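How I Finally Stopped Losing My Glasses
Posted 10/07/2020

I have lost my glasses in the fridge, in the laundry and once in a bag of potting soil. If you're the same way, try giving them a dish. One dish, one spot, every single time. Mine has been going since June and I haven't had a panicked morning yet!

First, pick your dish. You want something shallow, so you can see the glasses from across the room (deep bowls swallow them, ask me how I know). I got mine at the flea market in Wiltosgate, and I went through some 16 plates before I settled on one. Small is good. If it's big, you'll start dropping keys and coins in there, and keys scratch lenses.

Next, find where you already take your glasses off. For me that's the table, right before bed. Don't pick the spot that looks nicest, pick the one your hand goes to anyway.

Wash the dish and dry it all the way. Grit on the plate is as bad as grit on your shirt. I do mine with plain dish soap every week or so.

Now the glasses. Give them a quick wipe, fold the left arm in, then the right, and set them down gently toward the middle.

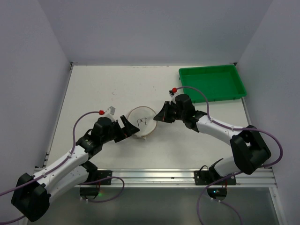 Keep the lenses from rubbing on anything, so if your frames are really curvy, lay a soft cloth down first. My old pair needed one and my current pair doesn't seem to care.

Then do it every night, even when you're half asleep on the couch and the dish feels a mile away. It took me 31 days before I quit thinking about it. I still leave my sunglasses in the car, but that's a different post.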